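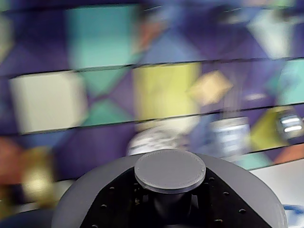

FOR RELEASE 17/10/2025

Trastell publishes the results of its chores trial: 3,683 attempts, a lot of folded towels, and one answer we didn't expect to give

Hi, I'm Roos Nijs and I run the trials group at Trastell. Our press office normally writes these, but I asked if I could do this one myself, mostly so that I could answer the question I get at every birthday party I go to. Can a robot do my laundry yet?

Sort of! It can do part of your laundry, on a good day, if you bring the laundry to it and don't mind waiting. Today we're putting out the full results of the trial we started in April, and I'd like to walk you through what we found before the charts get passed around without the boring parts attached.

What we did

We picked 30 chores. Half of them come from the home (folding towels, loading a dishwasher, wiping down a counter, pairing socks, putting groceries away) and the other half come from the shop floor, where our retail partner Van Hecke gave us a list of the jobs their staff do every single day. Facing shelves, which means pulling products forward so the shelf looks full. Taking empty cartons off a display. Sorting returns into bins. Hanging packets on those little metal hooks, which I will come back to, because I have feelings about the hooks.

Over the months we logged 3,683 attempts. An attempt counts as finished only if a person didn't have to step in and the result was something you'd leave as it was. That second bit caused more arguments in our office than anything else in the project. Is a towel folded if one corner sticks out? We said yes. Is a shelf faced if one box is backward? Van Hecke said no, very firmly, and it's their shelf.

The software that plans the movements is our own. The arms are run through Skunico's control package, which their team adapted for us over the winter, and the scoring was done by people at Van Hecke who had no part in building any of it.

What works

Wiping flat surfaces is good. I'd happily have it in my own kitchen, provided somebody had cleared the counter first. Picking boxes, jars and bottles off one surface and setting them down on another is good too, as long as they have some space between them. Towels are better than I'd have guessed a year ago, and returns sorting was the star of the shop-floor half. The bins don't move, most of what comes in has a box shape, and a mistake is easy to fix later.

"I'd take the returns station tomorrow," says Marijke Vermeulen, who manages store operations at Van Hecke. "My people hate that job. They come back from it with a face like thunder. If a machine does it slower but does it all night, that's fine with me."

Slower is the word there. On almost every chore in the trial, the machine took longer than a person would, and on some of them it took so long that our scorers went for coffee and came back. For a store at night that may not matter. For you at seven in the morning with the dishwasher to empty before school, it matters a lot.

What doesn't

Socks. I'm sorry, I know you were hoping. Finding two that match is fine - the cameras do that happily - but rolling them into each other is a two-handed trick with soft fabric, and we finished it so rarely that I've put it in the "not yet" column with no asterisk.

Plastic bags are bad. Anything see-through is bad, and anything shiny is unpredictable. Loading the dishwasher goes well up to the moment the rack gets full, and then it has to decide whether to move a bowl that's already in there, and it mostly decides to stop.

And then the hooks. A packet with a small hole in the cardboard has to go over the end of a thin metal rod, often with another packet already hanging there. A new employee learns this in a minute. We spent the whole of the summer on it, and the machine still drops packets, bends the cardboard, or hangs them by the corner. Willy Declercq, our mechanical lead, redesigned the fingertips for it more than once.

"The last set is the best I've made, and it's still worse than my thumb," he says. "I've stopped taking it personally."

The thing about rooms

I think the most useful finding in the report is about changing rooms. When a chore worked in our own test space, we moved the setup and tried it again somewhere the machine hadn't seen, with other lighting, other furniture, other colors on the walls. Some chores barely noticed. Wiping carried right over. Others fell apart, and towels were the saddest case, as we'd been showing those off to visitors.

We now ask this of every demo we see, including our own: is that the room it practiced in? If you're a journalist reading this, please ask it. If you're a buyer, please ask it twice.

Ragnheiður Bech, who looks after our data, added more variety to the practice sessions in the later weeks of the trial, and the gap between familiar and unfamiliar rooms did shrink. She would like me to say it didn't close. "We have better towels in strange rooms than we had in April," she says. "I wouldn't promise anybody more than that."

So, can they do chores yet?

Here's the answer I'd give my sister. For single jobs, in one fixed spot, with things laid out sensibly and no hurry, yes, and I think some stores will find that worth paying for soon. For a home, where the job starts with finding the laundry and ends with squeezing it into a drawer that's already too full, no. I don't have a year to give you, either. I've been asked for one by three different people this week and I said the same to all of them.

I'll admit I went in more optimistic than this. Yusri Tjoa, who set up the scoring on our side, went in less optimistic than me and has come out a little more cheerful, so we've met somewhere in the middle and both of us are buying a normal washing machine.

What happens next

The full report is available from today, with results for each of the 30 chores, including the ones that make us look silly. We're also releasing 1,000 of the logged attempts for other research groups to use, a mix of finished and failed, with the scorers' notes left in. Some of the notes are a bit blunt! We decided to keep them.

The returns station goes on to a longer test, called Fukine, which will run for 120 nights at a Van Hecke store. Staff there will be able to switch it off whenever they like and tell us why, and we'll publish those reasons too. The hooks are getting one more try, with a different approach to the gripping, and if that doesn't work we'll say so and leave the hooks to people for a while.

If you'd like to see the trials in person, we have visiting mornings for press and for retailers. Come with a chore in mind. You're welcome to bring your own towel, and we'd really rather you did, as it's a better test than one of ours.

About Trastell

Trastell develops and tests software for robots that handle everyday objects in homes and stores. We run our own trials and publish the results.

Press contact

Roos Nijs, Trials Group, Trastell. Interviews can be arranged with Willy Declercq and Ragnheiður Bech on request. For questions about the store trial, please ask for Marijke Vermeulen at Van Hecke.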